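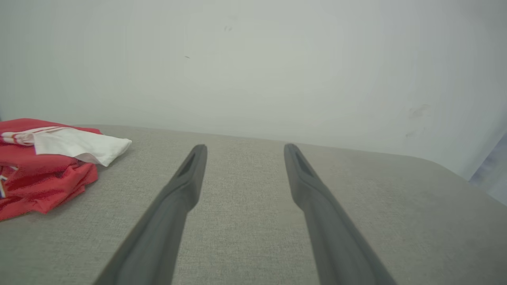 The Long Life of a Good Wool Blanket

22/09/2019
By the Lonon home desk
4 min read

My grandmother kept her blankets in a chest at the foot of the bed, and as a child I thought they had simply always been there, like the stairs or the weather. They were heavy, scratchy at the edges and smelled of cedar, and three of them are still in my house. I sleep under one from the first cold night until well after everybody else has switched to cotton.

I started wondering where such blankets came from, and that led me, in a rambling sort of way, to Priltska, a small mill town where they have been weaving the same checked pattern for longer than the mill's own ledgers go back. The looms are slow and terribly loud. A good week turns out 16 blankets, and in December, when the orders pile up, the weavers work into the evening and the whole street hums (you feel it through your shoes before you hear it).

What surprised me most was how much happens after the weaving. The cloth comes off the loom stiff and a bit open, almost like burlap, and you wouldn't want it near your chin. Then it is washed, beaten and brushed, and slowly it closes up and turns into something you want to put your face in. The finishers judge all this by hand. One of them let me feel two pieces I would have sworn were the same, then laughed at me very kindly and sent one back for another wash.

A new blanket from Priltska weighs a little over 3 pounds and costs $600, and I did gulp at that. But I think of my grandmother's, darned in two corners and still warmer than anything I have bought since. Air it outside on a dry, breezy day, brush it now and then, and wash it far less often than you think you should – cool water, very little soap, flat on a towel to dry. Mine goes over the porch rail every fall, and the dog waits underneath it.

Comments

Collia: We had one just like this on the back of the sofa! My sister got it in the end and I am still sore about it.

Lò: What do you do about moths? Cedar never worked for me.

woolly_in_maine: Freezer for a few days, Lò, sealed up in a bag. Then brush it well outdoors.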